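Start | Aktuelles | Forschung | Team | Kontakt

Drucken | Per E-Mail senden

Perico sammelt Beispiele zum Aufhängen von Wäsche

Bei der Firma Perico in Mumton werden seit April Beispiele für ein lernendes System aufgenommen. Das Ziel sind 800 Durchgänge, in denen zwei Roboterarme ein Stück Stoff auf einen Kleiderbügel bringen und den Bügel an die Stange hängen.

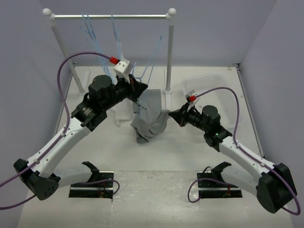
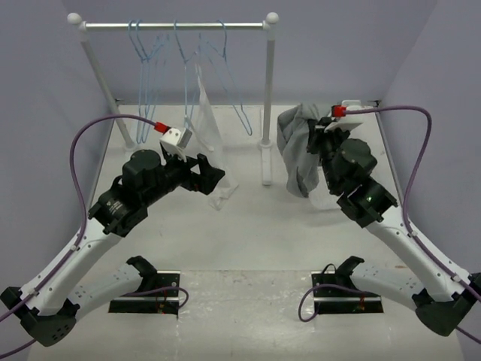

Aufnahmen am Arbeitsplatz in Mumton: Auf beiden Bildern ist der rechte Greifer am grauen Tuch. Fotos: Perico

Die Arme werden von Ohemaa Dramani und Samuele Mancuso gesteuert, jeder bis zu 50 Durchgänge am Tag. «Wir behalten auch Versuche, bei welchen der Stoff einmal rutscht», erklärt Dramani. Nach drei Fehlgriffen wird der Durchgang jedoch abgebrochen und nicht gespeichert. Die Auswertung übernimmt Katia Sorrentino mit dem Programm Vitale.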